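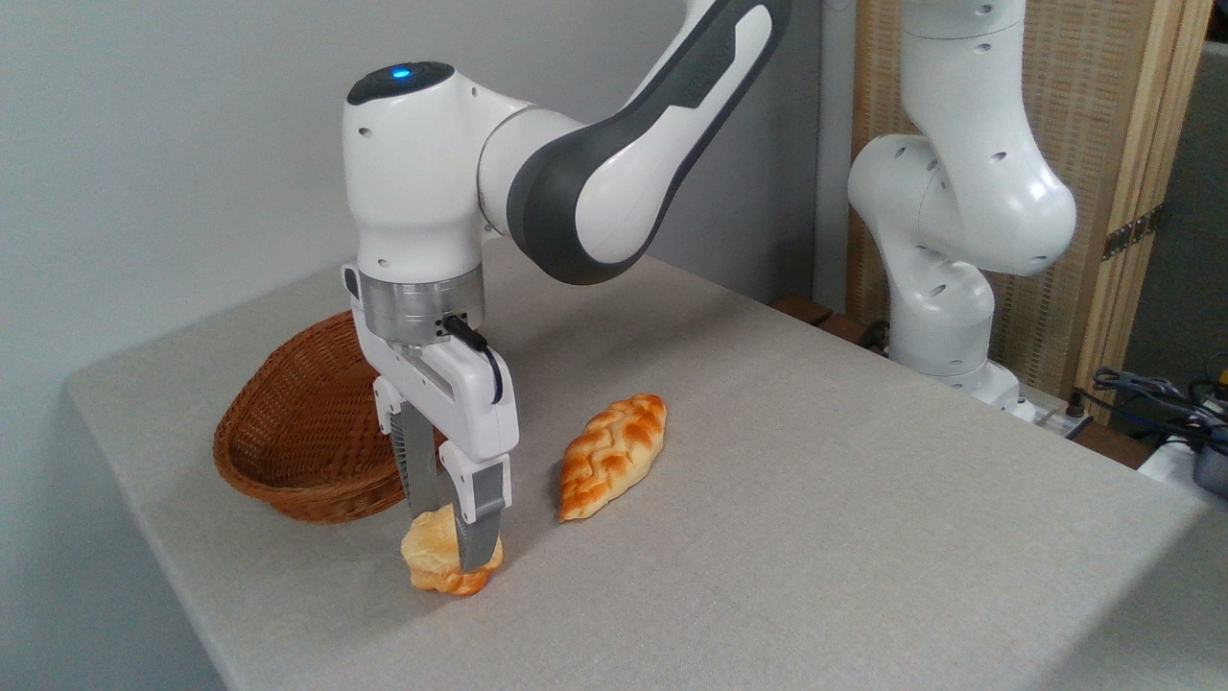
Bread roll in the gripper, braided loaf still waiting its turn. Kunen open day, April.

Kunen open day — who else went?

wattleandwire
Finally got to the open day out at Kunen and I'm still buzzing a bit, so sorry in advance for the length. I went for the bread table (see pic up top) because I run a small bakery and packing is the bit of my day I'd happily hand over to anyone or anything. They had it picking up rolls and a plaited loaf and putting them in a wicker basket. I got there at 12, stood in the same spot for ages and let my coffee go cold.

What got me was how soft the pinch was. I've had casuals who squash more rolls than that thing did! You can see in the photo the fingers do sink into the top a little, but the ones I watched it put down came back up fine. Emiko Koyama was running the table and she was lovely, answered every daft question I had, including whether it could do a sticky bun (her answer: "please don't").

Anyone else there? Keen to hear what the other rooms were like, I never made it past the bread.

tramstop35
I was there in the arvo. Bit less sold than you, sorry. I watched for a good while and it was slow. I timed one roll from table to basket at 35 seconds. My nan packs a dozen in that and has a chat while she's at it.

wattleandwire
Ha, fair. It was quicker than that when I was watching, but I didn't time anything, so maybe I was just being kind to it. Was it one of the round ones or the plait?

tramstop35
Round one. The plait it went at, stopped, backed off, and went at again from another angle. Got it in the end.

Furukawa_fan
Not the same Furukawa, before anyone asks, it's just my username and I'm stuck with it.

The stopping is the bit I'd want to see! I do maintenance on a packing line (biscuits, not bread) and our old gear never stops, it just mangles whatever's in front of it and carries on until one of us hits the button. If this one can tell it's got a bad hold and have another go, I'll put up with slow. What sort of pads are on the fingers? They look ribbed in the photo.

wattleandwire
Yep, grey and ribbed. I asked if they were food safe and Emiko said the ones on show weren't meant for a real kitchen, they'd be swapped for something you could wash down. I didn't catch what. There was a bloke behind me asking about parking at full volume.

mel_montes
Hi all, Melquiades Montes here, I was on the door with the lanyards. Glad people enjoyed it. On the speed — we turned it right down for the day with kids leaning over the table. tramstop35, your 35 seconds sounds right for the afternoon. The morning run was a touch quicker, so you two may both be correct.

tramstop35
Cheers, that's good to know. Would've been nice to have it on a sign though. I went home and told the whole family robots are rubbish at bread.

mel_montes
Noted, sign next time.

gumbootsandgears
What about the second arm? It's folded up in the back corner in the pic. Did it do anything?

wattleandwire
Not while I was there.

mel_montes
It was parked for the bread session. It joins in when they do the tea towels, which was the 2 o'clock slot.

gumbootsandgears
Gutted, I left at half one to beat the traffic.

oldmate_Wellton
I'll be the grump then. I drove in from Wellton for this and I don't see who it's for. A bakery the size of wattleandwire's is never going to buy one, and a factory has already got machines that do thousands an hour. Nice bread, nice basket, nice folding screen behind it. Who's the customer?

wattleandwire
Me, I hope! Not this year. But I had 3,035 rolls go out my back door last month and every one went through my hands or my sister's. Our wrists are shot. If something could do the 4 am packing at half my pace while I'm on the ovens, I'd be thrilled.

oldmate_Wellton
At half your pace you'd still be packing at lunch.

Furukawa_fan
Depends when it starts, mate. It doesn't need to sleep.

oldmate_Wellton
The bread needs to be baked first but.

wattleandwire
OK that did make me laugh. Point taken, I'd have to shuffle the bakes around.

tramstop35
Did anyone get into the Emano talk? The queue was out the door so I gave up and had a sausage.

gumbootsandgears
I did. Mostly slides, and the projector was a bit washed out. The sausage was the better choice.

mel_montes
I'll ask if the Emano slides can go up on the open day page. And wattleandwire, Emiko says to bring a tray of your own rolls next time and she'll run them through.

wattleandwire
Oh, she's going to regret that. Putting sticky buns at the bottom of the tray as we speak.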